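Can these things do chores yet? (general discussion)

junel_72
Started by junel_72, 6 replies

My brother-in-law keeps telling me I should stop looking for a part-time helper for the shop and wait for a robot. We do alterations and some light upholstery. The jobs I want off my plate are dull ones. Picking up scraps, sorting zippers by length, folding finished pieces, putting the bins back where they go. I don't care what it looks like and I don't care if it's slow, as long as I'm not standing there watching it.

So is this a thing yet or not? I'd like to hear from people who have used one or worked near one. I can read the ads myself.

tvik
Reply 1

Depends which of those jobs you mean. Putting bins back is close. A bin has a handle or a lip, it weighs the same every time, and the shelf doesn't move. Folding has been shown plenty of times, but look at what gets folded. Towels and T-shirts, one at a time, on a clear table. A lined jacket is a different animal.

Zippers I would not even try. They're thin, they slide over each other, and the pull catches on everything.

ingegerd_b
Reply 2

I disagree about zippers. We had a fixed arm sorting small flat parts at my last job and it did fine with a suction tip. People get hung up on hands. Half the chores in a shop don't need fingers, they need the right tool on the end of the arm and a tray that holds still.

If junel wants scraps off the floor, a vacuum is most of the way there.

tvik
Reply 3

A suction tip on zipper tape? It's woven, it leaks air. Your flat parts were probably plastic or metal. And a vacuum will eat a good piece of piping just as happily as a scrap. The whole point of the question is one machine that does several jobs.

teo_bucur
Reply 4

I can speak to the hands part. I do bench work on Skelura arms, mostly finger joints and covers, so weigh my opinion accordingly.

The fingers are better than people think. They bend where they should, they hold a cup or a screwdriver handle, and the rounded tips are fine for anything thicker than a pencil. Where it gets hard is picking something thin off a flat floor. You and I get a fingernail under it or drag it until it buckles. A round tip just presses down on it.

Look at the fingertips against the floor here and think about getting a scrap of lining up with them. 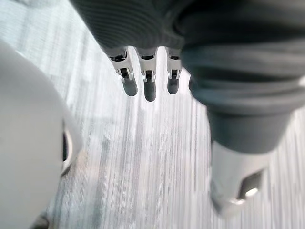

ellia
Reply 5

Why the sweater? Is that for looks?

I'm also wondering about lint. My cardigan picks up every thread in the sewing room and I'd guess a knit sleeve would do the same. In junel's shop it would be covered before lunch.

Otherwise I'm with tvik. I'd want to see it do the same job for two weeks in a row with no one standing by. A clip of it doing the job once tells me nothing about that.

teo_bucur
Reply 6

Covers do a few jobs in general. They keep dust out of the joints and keep a finger, yours, from getting pinched. Some people like how they look too. Yes, knit catches lint. You take it off and wash it. Smooth covers stay cleaner but the ones I've worked with wear through at the bends.

On the two weeks, fair. I'd put it like this for junel's list:

Bins back on the shelf: yes, if you mark the spots and keep the aisle clear.
Folding: simple flat pieces, slowly. Check them after.
Scraps off the floor: thick ones. Felt, foam, batting. Thin lining, no.
Zippers: I'm between tvik and ingegerd. In a divided tray with a tool made for it, maybe. Out of a pile with fingers, no.

The cost is the other half. Somebody has to set it up, and when you move a table somebody has to set it up again. In a small shop that's you.

junel_72
Original poster

Thanks, all. The scraps were the main thing, and ours are nearly all lining and thread, so it sounds like that's out. I do move the tables. Every time a couch comes in, pretty much.

ingegerd_b, what would a divided tray setup run me, just for the zippers? I have 2 drawers of them and they haven't been in order since January. If it's more than a month of part-time wages I'll go ahead and put the sign in the window.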